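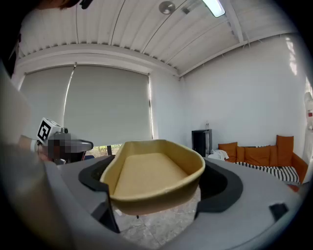

Visit notes, Stirkari wheel plant, Dolan, 6/5/24

The plant builds alloy and carbon wheels for city and gravel bikes. I went to look at hub assembly and truing. We stock the Cembridge rear wheel and I wanted to see how the spoke tension is set.

## Lacing and truing

Hubs arrive with bearings already pressed. Lacing is done by hand, three-cross on both sides of the rear. Each wheel then goes to an automatic truing stand for a first pass and to a manual stand for the second. Output is roughly 400 wheels per shift.

Final checks on the Cembridge:

- lateral runout: 0.2 mm maximum
- radial runout: 0.3 mm maximum
- drive-side tension: 120 kgf, plus or minus 5 percent

Stress relief is a side load applied twice between the two stands. Wheels that drift after the second load go back to the manual stand, and the nipples are not re-lubed at that point. I would prefer that they were. We see dry nipples on returned wheels at about 3,000 miles.

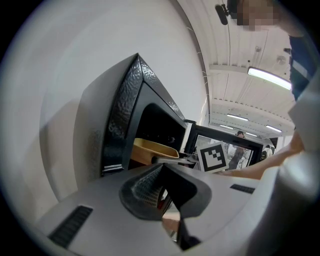
Freehub bodies come from Detura, a separate supplier, and are packed with grease on site. The grease is a medium lithium type, applied by brush to the pawls and springs. Small parts travel between stations in trays, and one with rounded corners and a raised rim, like the yellow-tan container in the dark box-shaped appliance, suits pawls and springs well. They can be slid up the wall with one finger. Square-cornered trays hold on to the springs. I plan to change ours.

## Test room

The drum rig runs a loaded wheel over a 10 mm bar for 200 hours. One wheel per batch is tested. Results are kept by batch number, and dealers can request them, which I did not know before. The February batch we received had passed with no broken spokes and a tension loss of 4 percent on the non-drive side.

Still open: price of spare freehub bodies, and whether the 28-hole rim will stay in the range.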